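How does a robot learn to tidy a table?

If someone asks you to put a plate in a rack, you don't have to think very hard. You look at the plate, you reach out, your fingers close and you lift. You have done things like this so many times that your hands seem to know the job by themselves.

A robot starts with none of that. It has motors, joints and a camera, but a brand new robot arm has no idea what a plate is or how hard to hold one. Somebody has to help it learn. At the Tellevton workshop we do this by giving the robot examples – lots of them.

Rules or examples?

Some robots follow rules. A robot in a factory might be told: move down, close the gripper, move up, turn left, open the gripper. It does the same thing all day long. This works well if every part arrives in exactly the same place.

Tables at home are not like that. A cup might be near the edge on Monday and in the middle the next day. It might be on its side. There might be a spoon in the way. You would need a new rule for every one of these, and you would never finish writing them.

So we use a learning system. This is a computer program that looks at many examples of a job being done and finds the patterns in them. When it sees a table it has never met before, it uses those patterns to work out what to do next.

What is an example?

For our robot, one example is one go at a job from start to finish. We call it an episode, like an episode of a television programme. Picking up a block and putting it down somewhere else is one episode. Most of ours last less than a minute.

Two things are saved during an episode. The first is what the camera sees. The camera on our robot is fixed near its wrist, so it moves wherever the hand moves and gets a close look at whatever is being picked up. The gripper often fills a corner of the picture, in the same way that you can see your own hands when you reach for something.

The second is how the robot moves. Every joint has a sensor that measures how far it has turned. Another sensor measures how wide the gripper is open. These numbers are written down many times each second and matched up with the pictures. The learning system can then see that when the world looked like this, the arm moved like that.

Who moves the robot?

A person does. While we are gathering examples, the robot is not deciding anything. The person is called an operator, and holds a second, smaller arm. When the operator bends the small arm, the big arm bends too.

Abena Aidoo is one of our operators. She says the hardest part is going slowly. "In real life I would just grab the thing and put it away," she says. "With the arm I have to line it up first, then close the gripper, then check it is held. My first ten tries were terrible."

Fiifi Eshun sets out the table between episodes. He moves things about, turns them round and swaps some for others. If he left everything in the same spot, the robot might only learn that spot. It could end up reaching for the place where the block used to be.

Why do we use such odd things?

Visitors often ask why the table looks like somebody has emptied a drawer on to it. We choose objects that are different from each other. Cubes have flat sides and are fairly easy to grip. A rubber duck is curved all over, so there are good and bad places to hold it. A roll of tape has a hole in the middle and can stand on its edge or lie flat. A plug has metal prongs sticking out of one end. Plates are wide and thin, and a dish rack is full of wires that a gripper can bump into.

We also put some things very close together. Picking up a cube that is all alone is one job. Picking up a cube that is touching another cube is a different job, as the gripper needs room for both its fingers. The operator might have to come in from another side, or move something else first.

How many examples do you need?

More than you might think. In July the team recorded 1,745 episodes. Not all of them were kept. Theophilus Amissah watches the recordings and takes out any that would teach the robot something wrong. Perhaps the camera stopped working halfway through, or somebody's sleeve got in front of it. After he had finished there were 1,188 left.

You might expect him to throw away every episode with a mistake in it. He keeps some of them. If a block slips and the operator picks it up again, that is useful, because the robot will drop things too and needs to know how to carry on.

Each episode that is kept gets a label. This is a short sentence in ordinary words, such as "pick up the orange cube" or "put the duck next to the rack". The labels help the learning system to match words with actions.

Does the robot get tested?

Yes. After the learning system has studied the examples, the operator lets go of the small arm and the robot tries by itself. We give it tables that were not in the examples. Slavica Kos writes down what happens each time. In our last test it had 55 goes and she wrote a note for every one, including the goes where it missed. The notes tell us which examples to gather next.

Try it yourself

You need a friend, a table and 9 small objects that won't break. Close your eyes and put one hand on the table. Your friend tells you how to move, using only the words left, right, forward, back, up, down, open and close. See how long it takes to pick up one object. Then mix everything up and have another go.

Words to know

Episode: one go at a job, recorded from start to finish.
Gripper: the part of a robot that holds things.
Label: words that say what is happening in an episode.
Operator: the person who moves the robot.
Sensor: a part that measures something.

Page last checked 28th August

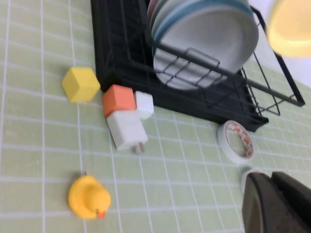

Tellevton Robot Learning Team – Schools and Families Pages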